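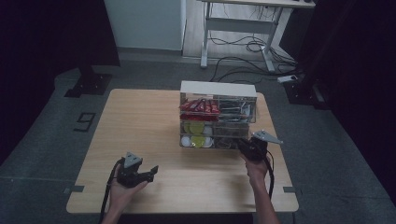
Figure 2. Shared refreshment point at one of the study sites: a clear organiser with four visible compartments, standing on a wooden table.

3.2 Sites and procedure

The study took place in two office buildings, referred to here by the names of their main tenants, Vistodar and Werkov. Both had a shared kitchen on each floor and a smaller refreshment point away from it, of the kind shown in Figure 2. Staff could use either at any time of day. Neither firm charged for tea, coffee or snacks.

We asked 200 employees to keep a break diary for 4 weeks, starting in February. Each entry gave the start time of the break, its length in minutes, where it was taken and whether the person spoke to anyone from another team. Lunch was left out, as were breaks taken outside the building. Diaries were handed in on paper at Werkov and by email at Vistodar, where staff were already used to filling in timesheets that way.

Following Mutiso, we treated a break as social if the conversation went on for longer than a greeting. This is a loose rule, and diary keepers did not always apply it in the same way. We therefore interviewed 20 of them after the diaries were in — 10 from each building — and went through a sample of their entries with them. Where a person changed their mind about an entry, the later answer was used.

The interviews were carried out by Ottó Borbély in a meeting room on site and lasted up to half an hour. He asked first about habits and only then about the diary. Several people said they chose the refreshment point when they were short of time and the kitchen when they wanted company, a distinction the diary form had no box for. We return to this in Section 5.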